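Pluvareo 환경 기반 탁상 조작 과제의 파지 실패 분석
캡스톤 디자인 최종 보고서
Lau 팀
2021년 4월 3일

1. 개요

본 과제의 목표는 시뮬레이터 Pluvareo에서 단일 로봇 팔로 주방 식탁 위 물체를 집어 지정 위치로 옮기는 제어기를 구현하는 것이었다. 제어기는 경로 계획 모듈 Flikik과 파지 자세 추정 모듈 Pimo로 구성하였다. 2월 중간 점검 이후 그리퍼와 물체 간 비정상 접촉이 반복되어, 후반부 일정은 기능 추가를 중단하고 원인 분석에 할당하였다. 본 보고서는 그 결과를 정리한 것이다.

2. 증상

평가는 물체 배치를 바꾸어 가며 20회 수행하였다. 이 중 7회가 실패로 기록되었고 유형은 다음과 같다.

유형 A: 하강 구간에서 목표 높이를 지나쳐 상판 또는 물체와 접촉
유형 B: 파지 판정 신호가 참인 상태에서 물체가 이송 중 이탈

유형 A가 5회, 나머지는 유형 B였다. 유형 A는 접촉력이 상한을 초과해도 팔이 정지하지 않았다는 점에서 안전 문제로 분류하였다. 실제 장비였다면 그리퍼나 물체의 파손으로 이어질 수 있는 동작이다.

3. 실험 환경

식탁, 의자, 토스터, 도자기 등을 배치한 가상 주방을 사용하였다. 물체의 질량과 마찰 계수는 Pluvareo의 기본값을 유지하였다.
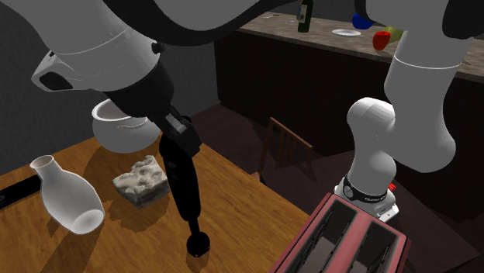
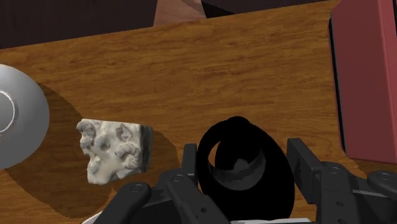
가상 주방의 식탁과 로봇 팔 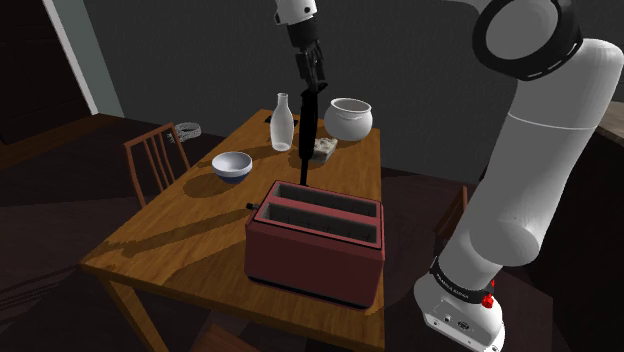 로그는 관절 각도, 그리퍼 개폐 폭, 접촉력, 상태 전이의 네 항목을 기록하였다. 초기에는 접촉력의 기록 주기가 다른 항목보다 길어 접촉 순간의 최댓값이 누락되었다. 주기를 통일한 뒤 동일 조건을 재실행하여 아래 분석에 사용하였다.

4. 원인 분석

4.1 유형 A

Flikik은 손목 좌표계를 기준으로 하강 목표를 계산한다. 반면 Pimo의 출력은 손가락 끝 좌표계 기준이었다. 두 모듈 사이의 변환에서 손가락 길이가 개방 상태의 값으로 고정되어 있었고, 닫힘 동작에 따른 끝점의 이동이 반영되지 않았다. 이 오차는 그리퍼가 수직일 때는 작으나 기울어진 자세에서는 수평 성분까지 발생한다.

정지하지 않은 원인은 별개였다. 접촉력 감시 루틴은 이송 상태에서만 활성화되도록 작성되어 있었다. 하강 상태에서는 임계값 초과가 로그에 남을 뿐 정지 명령이 발행되지 않았다.

4.2 유형 B

파지 판정이 개폐 폭만을 사용하였다. 손가락이 완전히 닫히지 않으면 물체를 잡은 것으로 간주하므로, 한쪽 손가락만 닿은 경우에도 참이 된다. 곡면을 가진 물체에서 이 오판이 재현되었다.

5. 조치 및 재시험

좌표 변환을 개폐 폭의 함수로 수정하고, 접촉력 감시를 모든 상태에서 활성화하였다. 파지 판정에는 양쪽 손가락의 접촉 조건을 추가하였다. 수정 후 기존 실패 배치를 그대로 재시험한 결과 7건 중 6건이 정상 완료되었다. 남은 1건은 유형 B로, 이송 시작 직후의 가속 구간에서 물체가 회전하며 이탈하였다. 가속도 상한을 낮추면 이탈은 사라졌으나 전체 수행 시간이 거의 두 배가 되어 최종본에는 적용하지 않았다.

6. 한계

재시험은 실패한 배치에 한정되었으며, 수정이 기존 성공 배치에 미치는 영향은 확인하지 못하였다. 정지 후 복귀 동작도 구현되지 않아 감시 루틴이 작동하면 시뮬레이션을 수동으로 초기화해야 한다. 마찰 계수 변화에 대한 시험은 후속 과제로 남긴다.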